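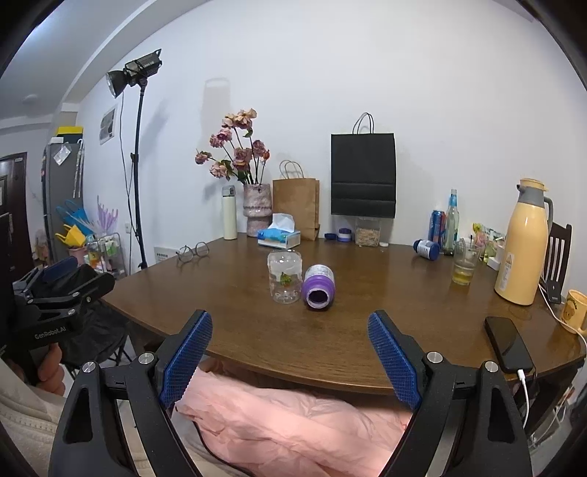
Figure 2. The home table from behind one hand-held gripper, jaws open. The second gripper is at the left, in the operator's hand.

Home Issues Sections References Comments
3 min read

3. Build and Workspace

The Wistano arm was put together in two places. The base, the shoulder and the link tubes were cut and drilled in the shared workshop at Drurkdale, where members book the drill press by the evening. Everything after that was done in an apartment. Wiring, tuning and data collection took far more hours than the metalwork did, and the workshop closes too early for a person with a day job. This section covers the choices that followed from working at home.

3.1 Table and objects

We used the dining table as we found it. The top is dark brown wood with a curved front edge and a glossy finish, and it stands against a white wall. The gloss matters for the vision side of the work. Soft highlights show on the wood in front of the objects, and in early tests our edge detector marked highlights like these as object boundaries. We thought about covering the top with matte cloth and decided against it, as a person who builds this arm at home will most likely have a table with a finish of its own.

The target objects for the runs reported in this paper were a clear plastic container and a purple bottle lying on its side, placed near the center of the table. Both are hard for a cheap arm in different ways. The container is transparent and gives the depth estimate very little to work with. The bottle can roll when one jaw touches it before the other. The household items around them were left where they were: eyeglasses, tissues, flowers in a vase, paper bags, a tall yellow jug and a phone on its charging cable. We treat them as obstacles. A grasp that succeeded but moved an obstacle was scored as a failure.

3.2 Demonstrations

Demonstrations were recorded by hand with a pair of grippers. Each has two black jaw arms with blue textured pads on the inner faces. The operator works at the near side of the table, and the recorded opening of the jaws is later mapped to the motor on the arm. The mapping is a straight line with a dead zone at the closed end. We tried a curve fit as well, and it gave no gain that we could measure.

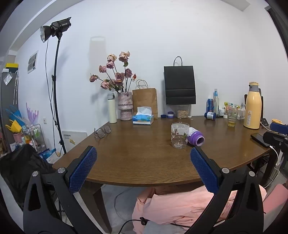 Each demonstration started from an open-jaw position at the near edge of the table, and it ended when the jaws were open again and the hand had drawn back. Fixing the start in this way made the recordings easy to cut. It also gave the arm a safe position to return to after a fault. We recorded 181 demonstrations over several evenings in April. Of these, 40 were set aside for testing and were not used for tuning at any point. Recordings in which the operator bumped the table were kept.

3.3 Arm and controller

The arm has a motor at each joint and a separate one for the jaws. The controller is a Boychuk board mounted under the base plate, with the motor supply kept on its own line. Our first layout shared one supply between the board and the shoulder motor, and the board reset whenever the arm lifted from full reach. Splitting the supply cured this. Builders who copy the layout should also tie the jaw cable to the last link with slack for the full wrist turn. Ours was too short on the first build and pulled out of its plug.

The joint housings were printed on the Flindier printer at the workshop. Print direction turned out to be the main factor in how long they lasted. Housings printed standing up split along the layers near the bolt holes, while those printed flat held for the whole study.

3.4 Limits of the home setup

Light was the least controlled part of the work. The studio light to the left of the table stayed at the same height, but we did not block daylight, and evening runs differ from weekend runs for that reason. The wall behind the table also limits reach. The arm cannot swing past the rear row of objects without its elbow coming close to the wall, so we set a software stop there and left it in place for all tests.

Comments (3)

tablesaw_ray
Same problem with resets here. Separate supply fixed it for me too, thanks for writing it down. Did you fuse the motor side?

Lina Darwish
Yes, there is a fuse between the supply and the shoulder driver. It should have been in 3.3 and I will add it to the parts list.

mk_bench
Would like to see the failures for the clear container split out from the bottle ones. Mine does fine on bottles and just closes on air with anything see-through.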